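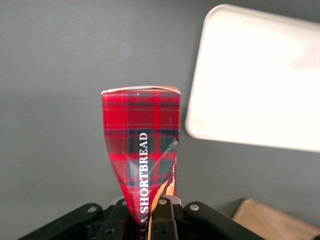

Rentrée de croisière hier soir, valise encore dans l'entrée, je note vite avant d'oublier.

Donc. Le Mahrous, 9 nuits, départ et retour à Stullevmont. Petit bateau, 700 passagers, et franchement ça change tout. Pas de queue au buffet (sauf le premier soir, la panique habituelle). On retrouve les mêmes têtes au bout de deux jours, on se dit bonjour dans les couloirs, c'est bête mais j'aime bien.

Cabine pont 5, intérieure. Petite, propre, clim bruyante. J'ai demandé à changer, complet. Bouchons d'oreille et voilà.

Les escales - quatre prévues, trois faites. Custbridge annulée à cause du vent, annonce à 7 h du matin au haut-parleur, tout le monde en pyjama sur les balcons. Enfin, ceux qui en ont un. Le remboursement des taxes portuaires est arrivé sur le compte de bord le lendemain, rien à réclamer, très bien.

Côté repas : midi correct, dîner nettement mieux. Le poisson surtout. Le café par contre... imbuvable. Celui du bar arrière est payant mais bon, alors on paye.

Mention spéciale à Damián Barrera, le chef de rang, qui a retenu dès le deuxième soir que je ne mange pas de crevettes. Et aux conférences de Dexter Whitlock sur les phares, j'y allais pour faire la sieste et j'ai pris des notes !! Il en refait une série en août, paraît-il.

Ce qui m'a agacée : l'appli Dostetance. Obligatoire pour réserver les excursions, plante une fois sur deux, et le wifi pour s'en servir est en supplément. Au guichet ils sont adorables mais ils vous renvoient vers l'appli. J'ai raté la sortie en kayak comme ça, toujours pas digéré.

Les pourboires, on m'a posé la question en commentaire : inclus dans le tarif, vérifiez quand même votre facture, j'avais une ligne en trop, corrigée en cinq minutes à la réception.

Je repartirais ? Oui, mais cabine avec hublot. Le détail des escales dans un prochain billet, quand j'aurais trié mes photos et fait deux lessives.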